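Surdu Baseball Workshop, Grestville
Bench Notebook, Bat and Ball Testing
August 5, 2018

Purpose of session

To finish the second round of exit speed readings on the Grarinik maple bats and to compare them with the ash bats tested earlier in the summer. The Undeck practice balls were used throughout. All bats were kept in the storage room overnight before testing.

Setup

The tee was set at belt height and the radar unit was placed behind the net, in line with the tee. The pitching machine was not used in this round. Bats were clamped to the swing arm at the handle, with the label facing up, and the clamp was tightened again after each set. The arm speed was left at the setting used in the first round.

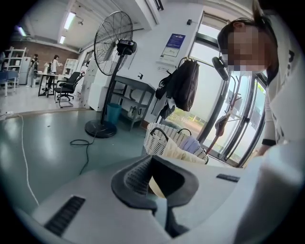
The first set was thrown out. The clamp had slipped slightly toward the knob, and the contact point had moved with it. A strip of tape now marks the correct position on the handle of each bat. Colleagues using the arm should check the tape line before starting a set and should write down any movement.

Readings

A total of 114 hits were logged, of which 102 were kept. The others belong to the first set. The highest maple reading was 100 miles per hour, on a ball struck just below the label side of the barrel. The ash bats did not reach that figure in the earlier round, although the spread between the best and worst hits was smaller.

One maple bat gave low readings from the start. A thin crack was found along the grain above the handle. It has been tagged and removed from the rack. Its readings remain in the log with a note beside them, and they should be left out of any average sent to the coaching staff.

Ball condition

The Undeck balls were checked between sets. Raised seams were found on several, and those were moved to the batting cage bin. It is not clear whether the seams affected the readings. The next round should begin with a fresh box so that the question can be settled.

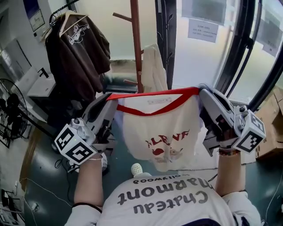
Open items

1. Repeat the first maple set with the handles taped.
2. Weigh all 17 bats again. The scale was reset after the last weighing, and the two lists do not agree.
3. Ask Grarinik for a replacement for the cracked bat and send the tag number with the request.
4. Enter the ash readings from the old notebook into the same table as the maple readings.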